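The Room on the Second Floor

Anathi Zwane came back to the room with two empty boxes and a pen. She had told Mirjam on the phone that it would take her one evening. Now she stood on the cold tiles and looked at the wall where her daughter had learned to read the eye chart by heart, all the little E's, up, down, left, so that the doctor could never catch her.

"You can't keep everything," Mirjam Leitner had said. "Make a rule. If it fits in your hand and you can't say its name, give it away."

So she started with the small toy with the purple fuzzy top. She had forgotten it completely. Then she remembered the name, and it was Prevau, and she put it back on the light blue cloth.
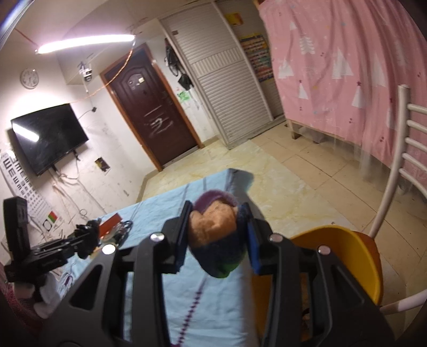 Zaltport, August

Dear Susia,

I am writing to you from your old room. The television is off and the clock is up on the wall above it, where your father hung it too high for anyone to change the battery. I had to stand on a chair once a year for this, and I was always afraid.

I found Prevau. You were four when you gave him this name, and you did not want to explain it. His face is still lumpy. I think you washed him in the sink with your socks, and after this he was never the same, but you loved him more. Do you want him? It costs 10 to send a small box, and I would pay it with pleasure.

Mr. Upadhyay from downstairs asked about you. He is 62 now and he still carries his shopping up the stairs two bags at a time. He said the house became very quiet. I told him that quiet is good for sleeping, but I did not mean it.

The door I will not paint. The owner wants it, and he wants the green drawing on the wall gone also. I said to him that I will think. I have been thinking for 2 years.

Later I sorted the gloves. How many gloves can one child leave behind? There were thin white ones from the school parade, and when I picked one up it was all crumpled, and I tried to remember which song you marched to. I sang three different songs to the pink curtain. None of them was the right one. I put the orange thread near me on the striped sheet, because I wanted to mend a finger, and then I only sat there. 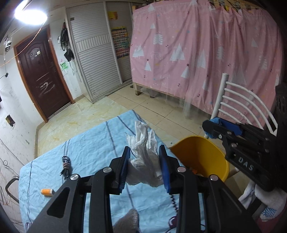 The Answer

It came after nine days, on a postcard with a harbor on it. Susia wrote very small, as always.

"Mama, keep Prevau with you, he does not like the post. The song was the one about the river. Please don't let them touch the door."

Anathi read it in the kitchen and then again on the stairs. In the room she took the pen and crossed out the word GIVE on the first box. She sat down on the bed with the white glove on her knee and began to hum, slowly, until the second line came back to her.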